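## About us (and our house rules)

Hi, I'm Aoi Kobori, and I look after good practice at Gelley. We write the rules that people follow when they're teaching robots to do housework, which is a funnier job than it sounds and involves a lot more laundry!

Geum-ok Son and I started out with one page of notes stuck to a fridge. The handbook now has 158 rules in it, and Kumiko Aoki would like it to have fewer. She's probably right (she usually is, and she's the one who has to print it).

Most of them are small, everyday things. Check both grippers open and close before you start. Wipe the jaws between homes. Keep your sleeves out of the way, and stop for a drink when your wrists get tired – the clothes can wait. 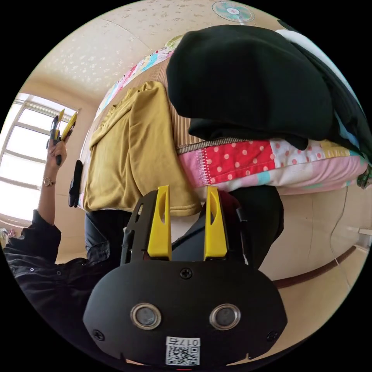
The rule I'd fight hardest for is about other people's homes. We ask before we move anything, we put it back, and if somebody changes their mind halfway through the afternoon then we pack up and the recordings get deleted. No arguing, no second phone call. So far 530 households have signed up on those terms.

We redo the whole handbook every November, and Vaughn Wojcik reads your suggestions out loud while the rest of us eat biscuits. If you've spotted a rule that's daft, or one we've missed, please do send it in!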